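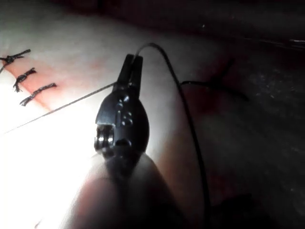
Mikdale to get its day surgery back in June

People in Mikdale who need a small operation will be able to have it done in their own town again from June, after the health board agreed to bring day surgery back to the old infirmary on the hill.

It will be welcome news to anybody who has had to make the journey over to Gaete in the past few years, and that must be nearly every family in the valley by now. Last year 516 patients from Mikdale and the farms round it went to Gaete for things like hernias, cysts, troublesome moles and trapped nerves in the hand, and 367 of them had to be there before eight in the morning, when the first bus of the day has barely left the Floser depot.

Iida Aaltonen, a retired music teacher who started the campaign from her front room with a borrowed printer and (she says) far too much tea, was still getting used to the idea when we called in on her.

"I keep picking the letter up and reading it again," she said. "I had it in my head that we would be at this for another two winters at least. I'd already bought the stamps! My sister says I should frame it, but I'd rather put it up in the chemist's window where everybody can have a look."

Her own trip to Gaete was what set her going. She had a lump taken off her shoulder, a very ordinary little job by all accounts, and she can't say enough kind things about the staff who looked after her. But patients aren't meant to drive themselves home afterwards, and she lives alone, so she took the bus, changed at Stuvalano, missed the connection and sat in the shelter there for the best part of the afternoon with a sore shoulder and a cheese roll.

"There was a young farmer in that shelter with his arm in a sling, and an older lady who'd had her eyelid seen to, and we were all from within a mile of each other," she said. "We got talking, as you do, and by the time the bus came we had more or less written the petition."

It gathered 1,000 signatures before the end of the lambing season, a good many of them collected at the counter of the feed merchant's, and the school put on a concert to pay for the leaflets.

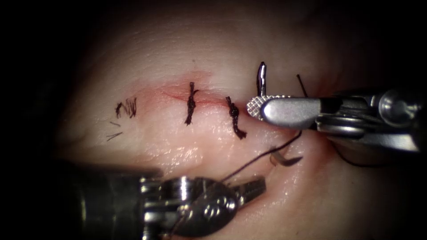

Dark stitches spaced along a thin, reddened line. Stitches can be checked in Mikdale from June.

The new service will run on 2 days a week to begin with. It will take in minor operations under local anaesthetic, along with follow-up appointments for having dressings changed and stitches looked at or taken out. That last part may sound like a small thing, but it was the one that came up more than any other at the public meeting in the Floser Hall, where one mother described taking a whole day off work, and her son a whole day off school, for an appointment that was over before she had found somewhere to hang the coats.

Anything that needs a general anaesthetic or a night in a bed will still be done at Gaete, and the board was quite plain that this won't change. Patients who already have a date there between now and the summer should keep it, and shouldn't ring up to swap. Everyone referred after the start of June will be asked by their own doctor which of the two places they'd prefer.

The rooms at the infirmary have been used for storage since the last surgical team moved out, and there is a fair bit of painting and plumbing to be got through first. The side entrance on Chapel Brow will be closed while the ramp is being relaid, so visitors to the physiotherapy and hearing clinics are asked to come in by the main door and follow the yellow signs. Parking is as it ever was, and those who can manage the walk up from the square might do well to leave the car at home.

There is still the matter of the bus. Folk from the Stuvalano side, who will now find Mikdale the nearer of the two, have pointed out that the service up the hill stops at half past four. Mrs Aaltonen has already written to the bus company about it, and she has, after all, still got those stamps.

A drop-in morning for anyone with questions will be held in the infirmary dining room before the opening, and there will be tea, and scones if the oven behaves. The date will be put up in the library and the post office.

Comments (4)

hillfoot_jan
Well done Iida!! She taught all three of mine the recorder and has the patience of a saint, so the board never stood a chance.

Derek P
Good news but please can somebody sort the half four bus. My wife's appointments are always late afternoon and it's a steep walk down in the dark.

Mossy
Does this include toenails? The article doesn't say.

hillfoot_jan
@Mossy I'd ask at the drop-in, or your own surgery might know sooner. Mine had a leaflet on the desk.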